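Print this page | E-mail this page

Brilside Shared Workshop, Evening Course in Home Automation
Handout 4: Simulating the gripper before you cut the metal

This handout continues from the one on servo motors. Please read it before the session, which starts at 7 p.m. as usual. Bring your laptop with the simulator already installed, for the workshop network is slow in the evening and the download is large.

1. What we are building

The project of this course is a small sorting station. It takes little parts from one bin and puts them to another. Every pair of participants builds one station, and we call it the Prusport station after the first group that made it in their garage. It has three main parts: the arm, the gripper, and the stand which holds the bins.

In Handout 3 we have chosen the motors. Now we must check if the gripper can reach inside a bin without touching the walls. It is possible to do this with real parts, but a mistake costs you a new finger link and one evening at the band saw. In the simulator a mistake costs nothing, so please make many of them.

2. Words we will use

Palm: the housing to which the fingers are fixed. The finger motors are inside it.
Link: one stiff piece of a finger, between two joints.
Bracket: the part that carries a joint.
Pinch point: the place where the fingertips meet when the gripper closes.
Collision shape: the simple body which the simulator uses for contact. It is not the same as the shape you see on the screen, and beginners forget this very often. I forgot it too, in my first year.

3. Units

The drawings in the course folder are in millimeters. The simulator thinks in meters. If you import a link of 186 mm and do not change the scale, you will get a link of 186 meters and the screen will be only black. When your screen is all black, check the scale first and only then ask for help.

The mass is in kilograms. Our test part weighs 17 grams, so you write 0.017. Do not leave the mass empty. The simulator will then calculate it from the volume and the density of water, and the part will behave in a strange way when you lift it.

4. Preparing the model

4.1 Open the folder Prundosau and copy it to your own disk. Do not work in the shared copy.

4.2 Load the table and the stand first. Both are fixed bodies. If you forget to mark the stand as fixed, it falls when you press Start.

4.3 Load the bins. The bin has sloped walls, and you must not use the automatic collision shape for it. The automatic one closes the bin on top like a lid, and the fingers will stop in the air above it. Use the file with the word "parts" in the name, where every wall is a separate body.

4.4 Load the gripper. Move each joint slowly by the slider, from one limit to the other. If a link passes through the palm, the limit is wrong.

4.5 Place the test part. Start with it near the side of the bin, and leave the center for later. A part in the center is easy and teaches you little.

5. The reaching test

Set the time step to 2 milliseconds. A bigger step makes the calculation faster, but the fingertips can go through a thin wall between one step and the next.

Move the palm toward the bin with the fingers open. Stop when the tips are over the opening. Then close only the two inner links and look where they come together. At this moment you should pause the simulation and turn the view to the back of the palm, so that you look along the fingers into the bin.
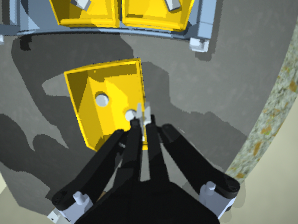

6. What to check while paused

The fingers are black and the bins are yellow in our model, therefore the contact is easy to follow with the eye. The shadows on the table are not so helpful. Their edges are rough, and you cannot judge a distance from them. Use the measuring tool.

Check the distance between each fingertip and the nearest wall. Then switch on the display of collision shapes and measure again, as the two results may be different.

Check also the holes in the floor of the bin. A thin part can stand in a hole or drop through it, depending on its size. Try your part in several positions and write down in which of them it is lost.

Finally look at the outer links. Participants watch the tips so carefully that they do not see an outer link going into the stand.

7. Homework

Repeat the reaching test 200 times with the small script in the folder. It changes the place of the part a little each time. Save the table of results and bring it with you. If the script stops early, bring the error message also, the complete text please.

Pairs who want more work can exchange the finger files for the Luik version, which has shorter links. Compare the two tables. You will need another palm position for it.

Comments (3)

gluegun_evenings: In 4.3 my folder has two files with "parts" in the name. I took the newer one and the fingers go in well now.

Reply from the course: Thank you, the older file is removed.

mittens77: My part was jumping out of the bin by itself at the start. I had it placed a bit inside the floor. Raising it by one millimeter has helped.

Contact the workshop | Copyright Brilside Shared Workshop | Back to top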